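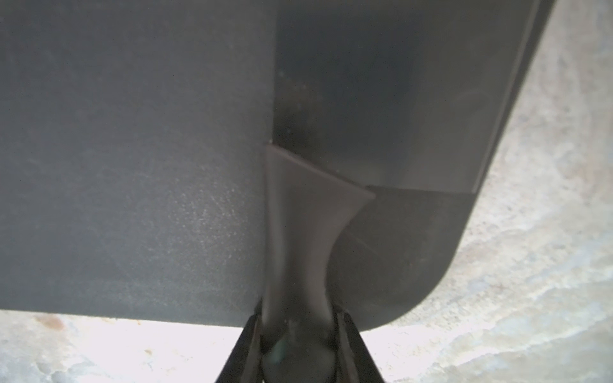 Victor Were

Mernside's newest employee spent part of its first month on the job refusing to let go of things. The robot arm at the Skurnia repair depot, hired to handle the dull end of the electronics returns business, has been taken off solo shifts after a fault left its gripper squeezing at full force with no intention of stopping.

No one was hurt. One returned unit was, though, and the depot has written it off along with a stretch of countertop trim that got in the way.

The arm went in last January as a trial and graduated to regular work this summer. Its duties are modest. It reaches up to a dark gray housing, presses its gray finger pad against the seam where one section meets the next, and a person with a clipboard decides whether the thing is worth fixing. It has no opinions about lunch. Management was very pleased with it.

Then came the software update. According to a notice pinned up at the depot and dated 15th July, the new version changed how the gripper reads its own force sensor. The old setting told the jaws to ease off once they met resistance. The new one, thanks to a value entered in the wrong unit, told them resistance was a sign they should try harder. The limit on the job sheet was 3 newtons. The log shows the controller asking for 482.

The motors can't deliver anything close to that, which is the good news. They gave it what they had. The arm leaned on a housing until the housing cracked, reported the task as complete, and asked for the next one.

"It was very polite about it," said Toàn Võ, who runs the evening bench and was the one who walked over to see what the creaking was. "The screen had a green check mark on it. I've had coworkers like that."

Võ went for the stop button, and this is where the matter moves from embarrassing to serious. The nearest button had been wired to pause the arm's motion, and it did so perfectly. It did nothing about the grip. The arm stood stock-still, clamped shut, for nearly the whole of the evening break, until someone found the breaker.

A stop that freezes a machine while it's still holding on is fine if what it's holding is a circuit board. It's less fine if it's a sleeve, or whatever happens to be inside the sleeve. Staff at the depot had been told in training that the red button "makes everything safe." The slide has since been removed from the deck.

Fitley, the contractor that installed the system, said in a short statement that the button "performed as configured." Nobody at the depot disputes that. Their complaint is with who configured it. Fitley has agreed to rewire both stop buttons so the jaws relax when they're pressed, and to add a manual release that works with the power off. It will also send a technician along with future updates, at least until everyone calms down.

The updates themselves come from Tanui, which writes the control software and has pulled the faulty version. A spokesperson there said that 2 sites had received it and that the other hadn't switched it on yet. The replacement rejects any force setting above the gripper's rated limit, a check many people in the building had assumed was in there already.

For now the arm is working at half speed, inside a taped-off area, with a person watching it. This means the depot is currently paying one robot and one human to do a job that used to take one human. Skurnia calls the arrangement "temporary supervised operation." The evening bench calls it babysitting, and there is a sign-up sheet.

Before it goes back to working alone, the arm has to get through 100 test runs without exceeding its limit, and any failure sends the count back to zero. The depot would not say how far along it was. Võ, asked the same thing, said he'd been told not to discuss it, then looked over at the sign-up sheet, which had just had a second page stapled to it.

14 shares | 6 comments

Get the Mernside morning email. Free, and you can unsubscribe whenever you like.

We use cookies to keep this site running and to remember your settings. Accept | Manage

More local news
Parking meters on the hill switch to cards only
Library extends its summer hours
Bus shelter reopens, still has no roof
Bakery fined over sidewalk sign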